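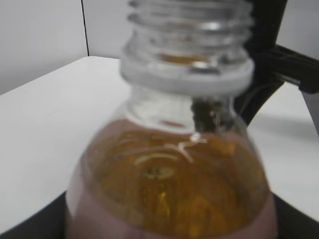
BRUMPORT PACKAGED DRINKS GROUP
Minutes of the monthly meeting, February 2025

Held at the Drunton warehouse, upstairs meeting room. Quorum met. Apologies received from the Quintanilla representative, who sent written comments on items 2 and 4.

1. Minutes of the previous meeting
Accepted with one correction. The October stock figure should read 1,294 bottles. The figure given earlier left out the returns shelf.

2. Neck, threads and fill level
The group discussed the neck of the clear plastic tea bottle. The spiral threads are raised and run above a wide white support ring. The shoulder flares out directly below the ring, and the upper part of it stays clear above the amber tea.

Quintanilla asked in writing whether the fill line could be specified against the support ring. Agreed in principle. The line curves visually across the shoulder and is hard to judge from a high angle, so the measurement is to be taken from the side, at eye level, with the bottle upright. Glare from the ceiling lights also makes readings from above unreliable.

Action: Hudeo to draft a one-page method for the April meeting.

3. View from above
Buyers who stock open crates see the top of the product first. The group considered how much of the product can be identified from that position. Dark gold Chinese characters on the grey lid are the only text in view. The pinkish ring around the contents helps to set the item apart on a mixed shelf, and the amber color shows well inside it.

One member felt the gold was too dark against the lid. Others found it acceptable at arm's length. No change requested at this stage — to be raised again if the crate trial shows mix-ups. The trial will use 200 units in open crates and run for four weeks.

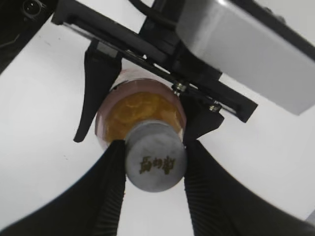 Fig. 2. Top view with lid, characters upside down.

The orientation of the characters was noted. Crate loaders are not expected to line up the lids.

4. Label, peach oolong tea
The front of the label was reviewed. The product name runs top to bottom in black on a narrow white band, with the small dark red logo above it. The pink wrapper covers most of the body and leaves the tea visible at the shoulder. Quintanilla's comment was that the large peach at the foot of the label may be hidden by the shelf lip. The lip at Drunton is to be measured before any reply is sent.

A separate comment asked for an English sticker on the back. Cost for a first run of 100 stickers to be obtained from two printers. The sticker must not cover the leaf artwork beside the name.

Caps are to be laid open side up during bench checks, well clear of the bottle, so that the white liner can be inspected.

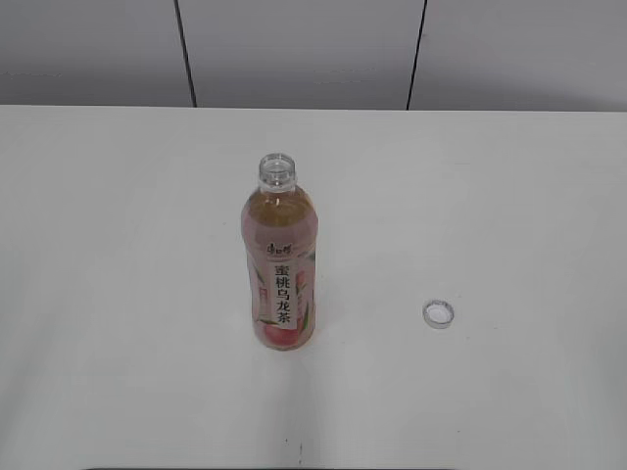

5. Storage and any other business
Rack B has space for about 245 bottles once the old cartons are cleared. Cartons to go out with the next paper collection.

The bench scale is due for calibration. Hudeo to book.

Next meeting at Drunton, same room. Meeting closed at 4:40 p.m.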